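## Section 4: Sorting a Bedroom Before You Pack It

By now you have your boxes, your marker and (we hope) a cup of something nice, so let's get into the room itself. Bedrooms always look like the easy part of a move, and then you open a drawer and lose the afternoon. The Perron method was put together by Annick Friesen for families doing their own packing, and it starts with the bed – the biggest flat surface you own, and kind to your back besides.
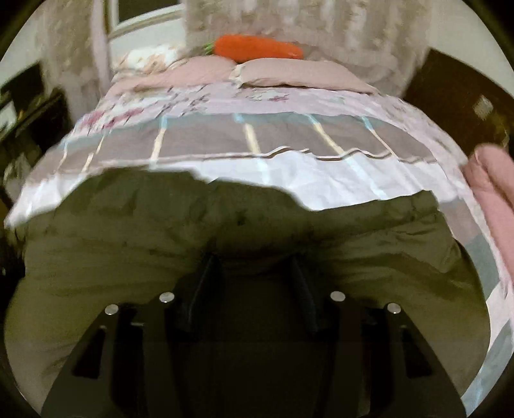
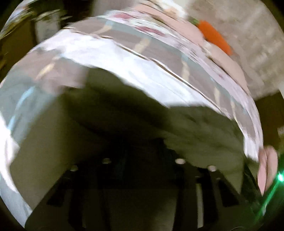

### 4.1 Get the bed ready

1. Leave the bedding on for now. Pull the top blanket fairly smooth so that small things don't vanish into the folds.
2. Move the pillows to a chair or to another room.
3. Put one open box at the foot of the bed and a bag for donations by the door.

**Note:** If the bed is pushed into a corner, slide it out far enough that you can stand on both sides. You'll be glad of it when you get to folding.

### 4.2 Clothes

1. Bring clothes over one armful at a time. A whole closet dumped on the mattress is discouraging for anybody.
2. Lay each piece out flat and check the pockets, the seams and the waistband or collar.
3. Fold in half lengthwise, smooth it with your palm, then roll from the bottom up. Anything with gathers or elastic goes in last, on top, where it won't be squashed.
4. Decide as you go. If you've been holding the same shirt for longer than it takes to fold it, put it in the "maybe" pile and come back after lunch.

**Note:** Dark and light clothes can share a box as long as everything is clean and fully dry. Even a slightly damp sock can make a whole box smell musty by the time you open it.

### 4.3 Toys and bagged odds and ends

Children's things tend to migrate, and a play-kitchen vegetable may well show up in with the socks. Keep a spot for these from the very start.

1. Gather loose toys into one pile before you bag any of them. Sets get split up terribly otherwise.
2. Use clear plastic bags where you can, so a tired child can find a favorite on the first night without you slitting open 5 boxes.
3. Press the air out gently, fold the top over twice and tape it down.
4. Write the name of the set on the tape, facing up.

**Caution:** Plastic bags are a suffocation hazard. Keep them away from babies and small children, and never leave one lying on a bed or in a crib, even for the minute it takes to answer the door.

**Caution:** Don't pack bottles of lotion, shampoo or cleaner in with fabric or toys. Stand them upright in a separate box with the lids taped.

### 4.4 Bedding goes last

1. Strip the bed on the morning of the move, blanket first.
2. Fold the blankets loosely and put them in the box marked OPEN FIRST, with 2 pillowcases per person.
3. Run your hand along the gap between mattress and frame before anyone lifts anything. Horácio Salgado found his missing house keys there – after the locks had been changed, poor man.

When the bed is bare, carry on to Section 5 for taking the frame apart.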